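4.2 Accreditation and access at demonstrations

The second group of questions asked how reporters and photographers were treated by police at public gatherings. Of the 1586 incident reports in the Rurkside archive, we kept those in which the person affected was working as a journalist at the time and had identified themselves as such, by card, by armband or by word of mouth. Reports from bystanders who later sold footage were left out of this part of the analysis and are dealt with in section 6.

Two cities account for most of the material. Ulska has a press card issued by the city, and officers are told to accept it at a cordon. Pumska has no such card. There the decision rests with the officer in charge on the day, and the written guidance runs to a single paragraph. We expected refusals of access to be more common in Pumska, and they were. We did not expect the reports from Ulska to describe longer delays. Several freelancers there wrote that checking the card had become a task in itself, with officers phoning an office that closed at five in the afternoon -- an hour before most of the marches began.

The use of force was coded separately from refusal of access. Coders worked in pairs and marked each report as physical contact, use of an irritant, seizure of equipment, or none of these. A report could carry more than one mark. Where the two coders disagreed, the full text was read again and a joint decision recorded. We took a sample of 50 reports for a second round of coding after an interval, to see whether the categories held up. Seizure of equipment gave the most trouble. Some writers used the word "taken" for a camera held for a moment at a cordon and handed straight back, and others used it for one kept overnight.

Staff reporters and freelancers differed in what they did next. Staff reporters mostly passed the matter to an editor and did not file a complaint in their own name. Freelancers complained more often but dropped out sooner, usually at the point where a signed statement had to be given in person. The Kim procedure, which lets a complainant send a statement by post, was open to both groups in Ulska, although few of the reports mention it.
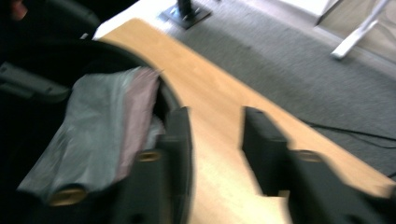
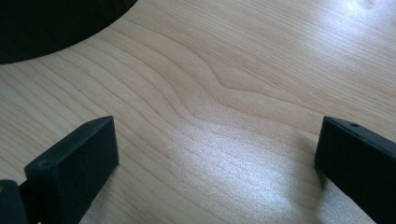
Figure 2. Gripper fingers with a crumpled plastic bag (first panel); light-coloured wooden tabletop (second panel).

4.3 Limits of the archive

The archive depends on people choosing to write to it. A photographer who was turned away and went home may never appear in it, and the November reports are thin for both cities. For these reasons we compare the kinds of incident reported and make no claim as to how often they took place.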